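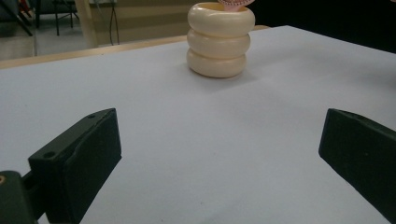

Can you run the Lidik hand-held gripper kit straight out of the case, or does it need checking first?

Give it a once-over before every session, even when it's brand new. The whole list takes me 18 minutes now that I know where everything is, and the first two times it took me a good deal longer.

Pre-use checklist, Lidik gripper kit (review unit from Rurkard)
Checked by: Anselmo Tello
Date: Sep 9, 2021

1. Case and contents match the packing slip. OK
Everything was there, plus a spare hex key I didn't ask for (thank you, whoever packed it!).

2. Fingers seated and fasteners snug. OK, with a note
One fastener on the left side took a quarter turn. I'd like Rurkard to print a torque number in the manual, because "firm" means one thing to me and something else to Cor Michiels, who could snap a bolt by looking at it.

3. Fingers open and close evenly, no grinding. OK
Ran it open and shut 258 times over the trial so far and it still feels smooth. I put my log sheet in the folder if you want the boring details.

4. Pinch points. NEEDS ATTENTION
My biggest gripe with the kit! The linkage behind the fingers will nip you if you hold the handle too far forward. I got a knuckle in there on day one. Keep your free hand back and leave the gloves off if they're the baggy kind. I've asked for a guard and they say one is coming in December.

5. Camera mount tight, lens clean. OK
Wipe with the cloth in the lid pocket, please, and leave the paper towels in the kitchen.

6. Cable and strain relief. OK
No nicks. The cable is a bit short for anyone tall, so I clip it to my belt and that's been fine.

7. Work surface stable and wiped down. OK
Rock the table before you start. We like a pale, matte top for this, and the shiny one in the Chávez room gave us glare all morning.

8. Breakables. OK
Start with the fingers wide open and come in slowly. If you're going for something glossy or top-heavy, do 3 dry passes first (I skipped this once with a Devach mug and we now have one fewer Devach mug).

9. Floor and walkway clear. OK
Look behind you too. You're watching the fingers the whole time and chair legs are easy to back into.

10. Battery charge above the minimum. FAIL, then OK
It was sitting at 5 percent when I picked it up. Charged it over lunch and rechecked. Whoever uses it last, plug it in!

Result: cleared for use, with item 4 left open. I'd still buy the kit at the quoted price, though I'd hold the second order until the guard shows up. Cor has the next check and the form is in the case lid.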